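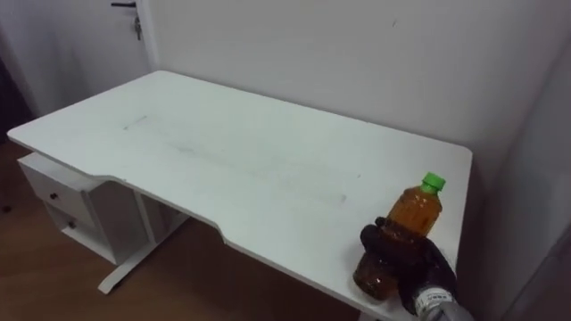 제2장 찻잎에서 찻물까지: 색과 떫은맛의 화학

차나무는 한 종입니다. 녹차도 홍차도 우롱차도 백차도 학명 카멜리아 시넨시스(Camellia sinensis)라는 같은 나무의 잎에서 나옵니다. 품종과 산지에 따른 차이가 크긴 하지만, 같은 날 같은 밭에서 딴 잎을 두 바구니로 나누어 한쪽은 녹차로, 다른 한쪽은 홍차로 만드는 일이 얼마든지 가능합니다. 처음 이 이야기를 들은 학생들은 대개 고개를 갸웃합니다. 저도 그랬습니다! 연둣빛 찻물과 붉은 찻물이 같은 잎에서 나온다니, 그 사이에 도대체 어떤 일이 벌어지는 걸까요?

이 장은 그 사이의 시간을 들여다봅니다. 잎이 가지에서 떨어진 순간부터 찻물이 잔에 담길 때까지 벌어지는 반응을 차례로 따라가면, 1장에서 배운 효소, 산화, 용해도, 확산 같은 개념이 거의 빠짐없이 다시 등장합니다. 식품화학을 가르치는 사람들이 차를 유난히 좋아하는 까닭도 여기에 있습니다. 재료는 잎과 물뿐인데 이야깃거리는 한 학기를 채우고도 남으니까요.

이 장에서 배울 내용

찻잎 속 폴리페놀의 종류와 세포 안에서의 위치
폴리페놀 산화효소의 작용과 열에 의한 실활
테아플라빈과 테아루비긴의 생성, 그리고 찻물의 색
물의 온도와 시간, 수질이 추출에 미치는 영향
식은 홍차가 뿌옇게 흐려지는 현상
밀봉 음료로서의 차: 살균, 산소, 비타민 C

미리 알아 둘 말

카테킨, 폴리페놀 산화효소, 위조, 유념, 살청, 테아닌, 크림다운. 낯선 낱말이 섞여 있겠지만 외우고 시작할 필요는 없습니다. 본문에서 하나씩 만나게 됩니다.

2.1 잎 속의 칸막이

찻잎의 화학은 칸막이 이야기에서 시작합니다. 살아 있는 식물 세포는 물질을 아무렇게나 섞어 두지 않습니다. 카테킨을 비롯한 폴리페놀은 주로 액포 안에 모여 있고, 이를 산화시키는 효소는 액포 바깥에 자리합니다. 산소는 잎의 기공을 통해 드나들지만, 효소와 기질이 서로 만나지 못하면 반응은 좀처럼 일어나지 않습니다. 그래서 가지에 달린 찻잎은 며칠이고 푸릅니다.

칸막이가 무너지면 사정이 달라집니다. 사과를 베어 물고 잠시 내려놓았을 때 단면이 갈색으로 변하는 것을 누구나 본 적이 있을 겁니다. 칼이나 이가 세포를 부수면서 액포의 내용물이 흘러나오고, 효소가 기질을 만나고, 공기 중의 산소가 반응에 참여합니다. 홍차를 만드는 사람은 바로 이 변화를 일부러, 아주 정성스럽게 일으킵니다. 사과 장수에게는 골칫거리인 갈변이 차 만드는 사람에게는 솜씨를 보일 무대가 되는 셈이지요.

찻잎의 카테킨은 한 가지 물질을 가리키는 이름이 아닙니다. 에피카테킨(EC), 에피갈로카테킨(EGC), 에피카테킨 갈레이트(ECG), 에피갈로카테킨 갈레이트(EGCG) 등이 한 무리를 이룹니다. 이름 끝에 갈레이트가 붙은 것은 갈산이 에스터 결합으로 연결된 형태입니다. 이 갈산 조각이 있느냐 없느냐가 혀에서 제법 큰 차이를 만듭니다. 갈레이트형 카테킨은 침 속의 단백질과 더 잘 달라붙고, 그만큼 더 떫습니다.

떫다는 감각에 관해서도 짚고 넘어갑시다. 단맛, 짠맛, 신맛, 쓴맛, 감칠맛은 미뢰의 수용체가 감지하는 맛이지만, 떫은맛은 촉각에 가까운 감각으로 설명되는 경우가 많습니다. 폴리페놀이 침 속 단백질과 결합해 엉기면 입안의 윤활 작용이 약해지고, 혀와 볼 안쪽이 뻑뻑하고 오그라드는 느낌이 듭니다. 덜 익은 감을 먹어 본 사람이라면 이 설명을 몸으로 이해할 수 있습니다. 우유를 넣은 홍차가 부드럽게 느껴지는 것도 같은 원리입니다. 우유의 카세인이 폴리페놀과 먼저 결합해 버리므로 침 단백질의 몫이 줄어듭니다.

찻잎에는 폴리페놀 말고도 카페인과 테아닌이 들어 있습니다. 카페인은 쓴맛을 내고, 테아닌은 차나무에서 두드러지게 발견되는 아미노산으로 감칠맛과 은은한 단맛에 관여합니다. 테아닌은 뿌리에서 합성되어 어린잎으로 올라오며, 햇빛을 받으면 일부가 분해되고 그 생성물이 카테킨 합성에 쓰입니다. 수확을 앞두고 차밭에 차광막을 씌우는 재배법이 있는데, 빛을 가리면 테아닌이 잎에 더 많이 남고 카테킨은 덜 늘어납니다. 그늘에서 자란 잎으로 만든 차가 진하면서도 덜 떫은 데에는 이런 배경이 있습니다. 천 한 장이 아미노산 대사를 바꾸어 놓는다니, 참 멋진 일 아닌가요?

2.2 멈출 것인가, 밀고 나갈 것인가

갓 딴 잎을 앞에 둔 사람에게는 선택지가 있습니다. 효소를 일찍 멈추면 녹차가 되고, 충분히 일하게 두면 홍차가 됩니다. 그 중간 어딘가에서 멈추면 우롱차의 넓은 세계가 펼쳐집니다.

효소를 멈추는 공정을 살청이라고 합니다. 방법은 열입니다. 뜨거운 솥에 잎을 덖거나 증기를 쐬면 폴리페놀 산화효소의 입체 구조가 풀어지고, 한번 풀어진 구조는 식어도 좀처럼 돌아오지 않습니다. 달걀흰자가 식는다고 다시 투명해지지 않는 것과 같습니다. 덖은 녹차에서 구수한 향이 나고 찐 녹차에서 풋풋하고 해조류를 닮은 향이 나는 것은 열을 전하는 방식이 다르기 때문입니다. 마른 솥의 표면에서는 당과 아미노산이 반응하는 마이야르 반응이 함께 진행되지만, 증기 속에서는 그 반응이 훨씬 더딥니다.

살청에서 어려운 점은 속도입니다. 잎의 온도가 천천히 올라가면 효소는 멈추기 전에 오히려 활발해지는 온도대를 지나게 됩니다. 머뭇거리는 사이에 줄기와 잎맥이 불그스름해지고, 녹차로서는 아쉬운 결과가 나옵니다. 반대로 지나치게 뜨거우면 잎 가장자리가 타는데 속은 설익습니다. 덖음솥 앞에 선 숙련자의 손놀림이 그토록 분주한 것도 모든 잎을 고르게, 그리고 빨리 데우려는 것입니다.

홍차 쪽으로 가면 공정의 이름부터 달라집니다. 먼저 위조입니다. 딴 잎을 넓게 펴서 시들게 하면 수분이 빠지면서 잎이 나긋나긋해지고, 세포막의 투과성이 커지며, 향의 재료가 되는 물질이 늘어납니다. 다음은 유념입니다. 시든 잎을 비비고 비틀어 세포를 부숩니다. 앞 절에서 말한 칸막이가 본격적으로 무너지는 단계입니다. 그 뒤 잎을 서늘하고 습한 곳에 두면 색이 푸른빛에서 구릿빛으로 변해 갑니다. 풀 냄새가 물러나고 과일과 꽃을 떠올리게 하는 향이 올라오는 이 시간을 한 번이라도 곁에서 겪어 보면 화학이 코로 들어온다는 말이 무슨 뜻인지 알게 됩니다.

이 단계를 업계에서는 오랫동안 발효라고 불러 왔습니다. 미생물이 주역인 김치나 간장의 발효와는 성격이 다르고, 잎 자신의 효소가 일으키는 산화이므로 이 책에서는 산화라고 적겠습니다. 미생물이 깊이 관여하는 차도 따로 있습니다. 보이차 가운데 숙차가 대표적이며, 9장에서 곰팡이와 효모를 배운 뒤에 다시 다룹니다.

읽을거리: 매트브리지의 온도 기록장

매트브리지(Matbridge)의 작은 차 공방에서 일하는 히워트 메르샤(Hiwot Mersha)는 산화실의 온도와 잎의 색을 공책에 적어 왔습니다. 이 공책에는 작업 번호가 매겨져 있는데, 그가 학생들에게 가장 자주 보여 주는 쪽은 671번 기록입니다. 산화실 환풍기가 멎은 날의 것으로, 칸마다 잎의 색을 적은 말이 조금씩 다릅니다. ‘구리’, ‘묵은 구리’, ‘젖은 벽돌’, 그리고 마지막 칸에는 ‘밤 껍질’이라고 쓰여 있습니다.

온도가 오르면서 산화가 빨라졌고, 찻물의 밝은 기운을 맡는 물질이 더 어두운 물질로 넘어가 버린 것입니다. 메르샤는 그 잎을 버리지 않고 우려 보았습니다. 색은 짙은데 혀에 닿는 생기가 없었다고 적혀 있습니다. 이어지는 2.3절을 읽고 나서 이 기록으로 돌아와 보세요. 네 가지 색 이름이 무엇의 변화를 가리키는지 설명할 수 있다면 이 절을 잘 이해한 것입니다.

2.3 노랑과 주황, 붉은 갈색

카테킨 자체는 거의 색이 없습니다. 색은 산화 이후에 나타납니다. 폴리페놀 산화효소는 카테킨의 이웃한 두 수산기에서 수소를 떼어 내어 퀴논 구조를 만듭니다. 퀴논은 반응성이 큽니다. 가만히 있지 못하고 주변의 다른 카테킨 퀴논과 결합하는데, 이때 생기는 물질 가운데 하나가 테아플라빈입니다. 테아플라빈은 주황빛을 띠며 홍차 찻물에 밝고 선명한 인상을 줍니다. 잔 가장자리에 도는 금빛 테를 품평가들이 반기는 것은 이 물질이 넉넉하다는 신호로 읽기 때문입니다.

산화가 더 진행되면 테아루비긴이라고 묶어 부르는 물질이 많아집니다. 이름은 하나지만 내용물은 매우 복잡한 혼합물이어서 구조가 아직 다 밝혀지지 않았습니다. 붉은 갈색을 띠고 찻물에 깊이와 묵직함을 더합니다. 전 세계에서 날마다 마시는 음료의 주요 색소인데 그 정체를 완전히 모른다는 점이 놀랍지 않나요? 여러분 가운데 누군가가 나중에 이 문제에 매달리게 될지도 모르겠습니다.

좋은 홍차의 색은 두 무리의 균형에서 나옵니다. 산화 시간이 짧으면 카테킨이 많이 남아 풋내와 거친 떫은맛이 나고, 지나치게 길면 테아플라빈이 줄어 찻물이 탁하고 둔해집니다. 찻물의 색은 산도에도 민감합니다. 홍차에 레몬 조각을 넣으면 색이 눈에 띄게 옅어지지요. 산을 더하면 색소 분자의 약산성 작용기가 수소 이온을 되찾으면서 빛을 흡수하는 방식이 달라집니다. 거꾸로 베이킹소다를 아주 조금 넣으면 색이 짙어집니다. 찻잔이 그대로 지시약이 되는 것입니다.

녹차의 색은 또 다른 길을 걷습니다. 찻잎의 초록은 엽록소이지만 엽록소는 물에 잘 녹지 않습니다. 맑게 우린 녹차의 연한 황록색에는 플라보놀 배당체처럼 물에 녹는 노란 성분이 크게 기여하고, 고운 잎 조각이 떠 있을 때 초록이 한층 또렷해집니다. 잎을 통째로 갈아 물에 풀어 마시는 말차가 그토록 진한 초록인 까닭도 짐작할 수 있을 겁니다. 한편 뜨거운 산성 조건에서는 엽록소의 가운데에 있던 마그네슘 이온이 빠져나가 올리브빛 갈색의 페오피틴으로 바뀝니다. 오래 둔 녹차가 누렇게 되는 데에는 이 변화와 카테킨의 느린 자동 산화가 함께 작용합니다. 효소가 없어도 산화는 진행됩니다. 느릴 뿐입니다.

2.4 물이 하는 일

찻잎이 완성되면 이야기의 주인공은 물로 바뀝니다. 우린다는 말은 고체 속의 성분이 용매로 옮겨 가는 고액 추출을 가리킵니다. 물이 마른 잎에 스며들어 조직을 부풀리고, 성분이 그 물에 녹고, 농도가 높은 잎 안쪽에서 농도가 낮은 바깥으로 확산합니다. 잘게 부순 잎이 빨리 우러나는 것은 표면적이 넓고 성분이 이동할 거리가 짧기 때문입니다. 티백 안의 잎이 대개 잘게 썰려 있는 이유를 여기서 찾을 수 있습니다.

온도는 추출의 속도와 함께 그 구성까지 바꿉니다. 테아닌 같은 아미노산은 낮은 온도에서도 비교적 잘 녹아 나오지만, 카페인과 갈레이트형 카테킨은 물이 뜨거울수록 눈에 띄게 많이 나옵니다. 그래서 같은 녹차라도 찬물에 오래 우리면 달고 부드러우며, 펄펄 끓는 물에 우리면 쓰고 떫습니다. 다기 세트에 물을 식히는 그릇이 따로 있는 문화권에서는 이 원리를 분자의 이름을 알기 훨씬 전부터 손으로 익혀 왔습니다.

물 자체의 성분도 중요합니다. 칼슘과 마그네슘이 많은 센물로 홍차를 우리면 표면에 얇은 막이 뜨는 일이 있습니다. 칼슘 이온과 탄산수소 이온이 폴리페놀의 산화와 얽혀 만드는 막으로, 레몬즙을 몇 방울 넣거나 단물을 쓰면 잘 생기지 않습니다. 센물에서는 찻물의 색도 어둡고 칙칙해지기 쉽습니다. 여행지에서 마신 차가 집에서 도무지 같은 맛이 나지 않을 때는 잎보다 물을 먼저 의심해 볼 만합니다.

생각해 보기

아칸 강이라 불러도 좋을 법한 큰 강 하나를 사이에 두고 두 마을이 있다고 합시다. 한 마을은 석회암 지대의 지하수를, 다른 마을은 화강암 지대의 계곡물을 마십니다. 같은 홍차를 같은 시간 우렸을 때 두 마을의 찻물은 어떻게 다를까요? 색, 투명도, 표면의 모습을 나누어 예측하고, 그 예측을 확인할 간단한 방법을 짝과 함께 정해 보세요.

2.5 식은 차가 흐려질 때

진하게 우린 홍차를 냉장고에 넣어 두면 맑던 찻물이 뿌옇게 흐려지곤 합니다. 상한 것으로 여기고 버리는 사람도 있지만, 방금 우린 차라면 다른 설명이 가능합니다. 테아플라빈, 테아루비긴, 카페인이 낮은 온도에서 서로 엉겨 물에 잘 녹지 않는 입자를 이루고, 그 입자가 빛을 산란시키는 것입니다. 이 현상을 크림다운이라고 합니다. 흐려진 차를 데우면 다시 맑아지는지 살펴보면 확인할 수 있습니다. 온도가 오르면 약한 결합이 풀려 입자가 흩어지니까요.

크림다운은 차가운 차 음료를 만드는 사람에게 오래된 숙제입니다. 투명한 용기에 담아 파는 차라면 더욱 그렇습니다. 추출 온도를 낮추거나, 찻물을 차게 식혀 엉긴 입자를 미리 걸러 내거나, 갈산 에스터 결합을 끊는 효소인 탄나아제를 쓰는 방법이 있습니다. 걸러 내는 방법은 간단하지만 색과 향을 맡은 성분도 함께 잃습니다. 탄나아제를 쓰면 잘려 나온 갈산이 찻물을 산성 쪽으로 기울게 하므로 맛과 색이 달라집니다. 어느 쪽을 고르든 맞바꾸어야 할 것이 생깁니다.

2.6 뚜껑을 닫은 뒤

차를 우려서 바로 마시는 것과 우린 차를 오래 보관하는 것은 전혀 다른 문제입니다. 찻잎과 물만으로 만든 무가당 차는 중성에 가까워서, 산성인 과일 주스와 달리 미생물의 생육을 산도로 억제하기 어렵습니다. 열에 강한 포자까지 고려해야 하므로 살균 조건이 엄격해집니다. 높은 온도에서 짧은 시간 처리한 다음 멸균한 용기에 무균 상태로 채우는 방식이 널리 쓰이는 것은 미생물을 없애면서도 향의 손실을 줄일 수 있어서입니다.

미생물을 해결하면 산소가 남습니다. 우린 차에는 효소가 살아 있지 않지만 카테킨은 녹아 있는 산소와 천천히 반응하고, 그 결과 녹차는 황갈색으로, 홍차는 더 어두운 색으로 변합니다. 용기 재질도 한몫합니다. 플라스틱은 금속이나 유리에 비해 기체를 조금씩 통과시키며, 빛이 드는 투명한 용기라면 빛에 의한 변화도 더해집니다. 많은 차 음료의 원재료명에서 비타민 C나 아스코브산이라는 이름을 볼 수 있는데, 영양을 위해서라기보다 산화 방지를 위해 넣는 경우가 흔합니다. 아스코브산이 카테킨보다 먼저 산소와 반응해 주는 것이지요. 다음에 차 음료를 살 일이 있으면 뒷면의 작은 글씨를 꼭 읽어 보세요. 이 절의 내용이 거기 거의 다 적혀 있습니다!

탐구 활동: 홍차의 색은 무엇에 반응하는가

준비물: 홍차 티백, 뜨거운 물, 투명한 컵 넷, 레몬즙, 베이킹소다, 우유, 흰 종이, 찻숟가락

홍차를 한 주전자 우린 뒤 티백을 건져 냅니다. 컵 네 개에 같은 높이로 나누어 담고 흰 종이 위에 나란히 놓습니다. 첫째 컵은 그대로 두고, 둘째 컵에는 레몬즙을, 셋째 컵에는 베이킹소다를 숟가락 끝에 묻을 만큼만, 넷째 컵에는 우유를 넣어 저어 줍니다. 색의 변화를 메르샤의 공책처럼 여러분만의 말로 적어 보세요. ‘진한 갈색’보다 나은 이름을 찾아보기 바랍니다.

베이킹소다를 넣은 컵은 마시지 않습니다. 뜨거운 물을 옮길 때는 주전자를 든 사람 혼자 움직이고, 다른 사람은 한 걸음 물러섭니다.

이어서 둘째 컵에 베이킹소다를 아주 조금씩 더해 봅시다. 거품이 이는 것은 산과 탄산수소나트륨이 반응해 이산화탄소가 나오기 때문입니다. 거품이 잦아들 때마다 색을 첫째 컵과 비교하면서, 원래 색에 가까워지는 지점이 있는지 기록합니다.

예비 물음

1. 살아 있는 찻잎이 쉽게 갈변하지 않는 이유를 액포와 효소의 위치를 들어 설명해 보세요.
2. 살청을 천천히 하면 왜 녹차의 품질이 떨어질 수 있을까요?
3. 우유를 넣은 홍차와 레몬을 넣은 홍차는 둘 다 색이 옅어집니다. 두 경우의 원인은 같은가요?
4. 찬물에 우린 녹차가 덜 떫은 까닭을 성분별 용해의 차이로 설명해 보세요.
5. 냉장고에서 흐려진 홍차를 크림다운으로 판단하려면 어떤 관찰이 필요할까요? 그 관찰만으로 충분하지 않은 경우도 생각해 보세요.

물음에 대한 답은 지금 적어 두었다가 장을 마친 뒤 고쳐 쓰기 바랍니다. 고친 자리는 지우지 말고 다른 색 펜으로 덧쓰세요. 다음 쪽부터는 카테킨의 구조식을 직접 그리면서 수산기의 위치를 익히게 되므로, 연필과 지우개를 준비하고 1장의 벤젠 고리 부분을 한 번 훑어보고 오면 좋습니다.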